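The Lead

8 Nov 2025

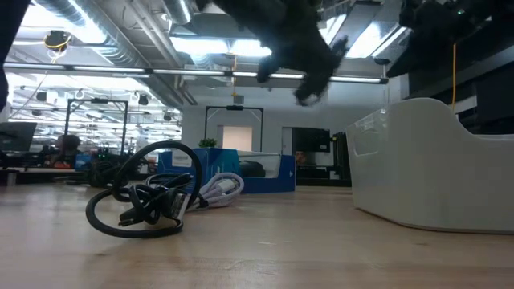 Black cable and white cables on a wooden table.

Kheri Chege had the keys to the hall at Bodstead until ten o'clock, and at twenty past nine she still could not find the lead for the old tape player.

"It was in the drawer," she said.

"Which drawer?" said Svyatoslav.

"The one with the leads in."

He went and looked. There were leads for kettles and leads for lamps, and one with a plug that fitted nothing either of them had ever owned. The tape player was a Tevida, bought by the choir in the year it was founded, and it took a lead with a square end. He laid out the likely ones on the stage and tried them. The sixth went halfway in and stuck.

The tape itself was on the piano lid. It had come in the post from Wondik, where old Mrs Boström had gone to live with her son, and there was a note round it held on with a rubber band. The note said the choir might like to have it. It was the August concert, the one in the rain, with 100 people under a tent meant for half that.

"Were you there?" Kheri asked.

"I was parking the cars."

"So you didn't hear it."

"I heard it from the field. I heard the second half better, when the wind changed."

Kheri's father had sung in the second half. He had one verse to himself, and she had been twelve and had gone to buy chips. By the time she got back he had sat down again. He never mentioned it. She was 29 before it struck her that he might have minded, and by then he was too ill to be asked that sort of thing.

She did not say any of this to Svyatoslav Yurchenko, who had his arm inside the player up to the wrist.

"There's a man in the market who sells these," he said. "Or I could take the back off and wire it straight."

"Is that safe?"

"No."

They put the leads back in the drawer. Svyatoslav carried the player out to his van and she locked up, then went back in for the tape, which she had left on the piano. She held it on her knee all the way home.

He rang the next evening while she was doing the washing-up. He had found a lead at his brother's - it had been running a radio in the shed since 2000 - and the player worked, though it was a bit slow.

"How slow?"

"They'll all sound like basses."

"My dad was a bass," said Kheri. She dried her hands and went to look for her coat.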